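**Members' Forum › Library & Lending › Proposed change to tool loan periods**

**Darkley_Lending** (Moderator)
Members are invited to comment on the proposed change to loan periods at the Darkley tool library. Under the proposal, hand tools would be lent for 8 days in place of the present three weeks. Power tools would remain as they are. The thread will stay open until noon on Friday, after which comments will be passed to the management board in full.

Members are asked to keep to the subject of loan periods. Fees were settled in July and are not under review.

**N. Admasu**
I wish to record my objection. The three-week period was adopted so that members in full-time work could complete a task over more than one weekend. Eight days allows for one weekend, or two if the loan begins on a Saturday and the member returns the item on the Sunday following. It will favour those who can attend the counter on a Saturday morning, and the counter is already at its busiest then.

I would also ask on what evidence the period of eight days was chosen. The notice does not say.

**Darkley_Lending** (Moderator)
In reply to Mr Admasu: the board reviewed 411 loans of hand tools. The greater part were returned within the first week. A smaller number were returned late, and these accounted for nearly all of the complaints received from members on the waiting list. The figures may be inspected at the counter on request.

**pelupessy_road_allotments**
Our association borrows on behalf of its plot holders and we would support a shorter period, provided that group members are exempt. A post-hole digger is of little use to us for eight days if the ground is frozen for six of them.

**Sekar Sitompul**
I support the proposal as it stands. I waited most of the spring for a set of long-reach spanners that was out to one household for the full term and then renewed. I do not suggest any bad faith. The member concerned was within the rules, and it is for that reason that the rules should be altered.

I would add that not all hand tools are alike. A bench vice is borrowed for a project. A spanner is borrowed for a single nut. The catalogue puts both under the same heading, and I believe much of the present difficulty comes from this. A light grey 3D-printed open-ended spanner, of the kind shown, is in my view a fair example of an item that no household needs for three weeks. 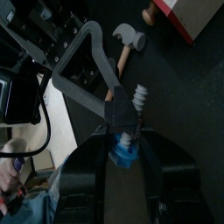

Natnael Admasu replied that a tool wanted for a single nut was a good reason for a shorter period on spanners and no reason at all for a shorter period on everything else, and he asked that the two matters be put to members separately.

**Sekar Sitompul**
I have no objection to two separate questions. I do object to a delay. If the catalogue must be divided first, members will be waiting another year.

**emum_quarterly_reader**
May I ask whether renewals will still be allowed? The notice is silent on this. If a member may renew once without charge, the real period is 16 days and the disagreement above is a good deal smaller than it looks.

**Darkley_Lending** (Moderator)
Renewals would be allowed once, online or by telephone, where no other member has reserved the item. The notice has been amended to include this. The moderators regret the omission.

**N. Admasu**
I am obliged for the correction. It does not meet my point about reserved items, as those are the very items that working members most need. A torque wrench is always reserved.

**Zultport_branch**
For information, the Zultport branch moved to a short loan for hand tools two winters ago. Late returns went up at first, as members had not read the notice, and then came down again. We had three formal complaints. We kept a longer loan for anything that has to be fixed to a bench, and this has caused us no trouble. Our wording is available to Darkley should the board wish to use it.

**pelupessy_road_allotments**
The Zultport arrangement would suit us if digging tools were treated in the same way as bench tools. Could the board consider this?

**Sekar Sitompul**
I would accept the Zultport wording.

**N. Admasu**
I would accept it for spanners, screwdrivers and sockets. I remain opposed with regard to planes and saws, with which very few of us can finish anything in a single weekend. I ask that my opposition be noted.

**Darkley_Lending** (Moderator)
Mr Admasu's opposition is noted. The Zultport wording will be placed before the board together with this thread, and the request concerning digging tools will be attached. Members who prefer to comment on paper may leave a note of no more than 60 words in the box at the counter, giving their membership number.

Items now on loan will keep their present return dates whatever is decided.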